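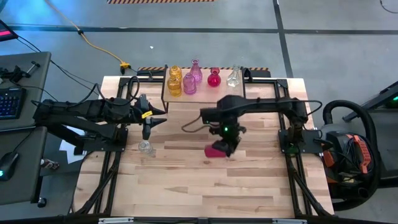
Why did I go all the way to Lundirbridge for an open day? Because Crescencio Serrano asked me two times, and I had no good reason left to refuse.

2026-01-30

The bus took 57 minutes. I signed the visitor sheet as number 11 and got a paper badge with my name spelled wrong, which I did not correct.

Declan Pearce led our group. He speaks quickly, and I lost some words, but the main part I understood. The table with the two arms is for practice with glass bottles. There was a clear one standing on the wood and more of them, in several colors, on the shelf at the back. The pink color I liked the most. I asked him how hard the fingers press. He said this is a number they change often, and he wrote it for me on the back of my badge. Now I can't read his writing.

In the next room they showed the Cropper, for cutting plant stems. It was very loud, and I stayed near the door.

Crescencio wants to apply there in June. I told him to ask first about the bus. We had soup at the station and I was home before dark. Tomorrow I must return his umbrella.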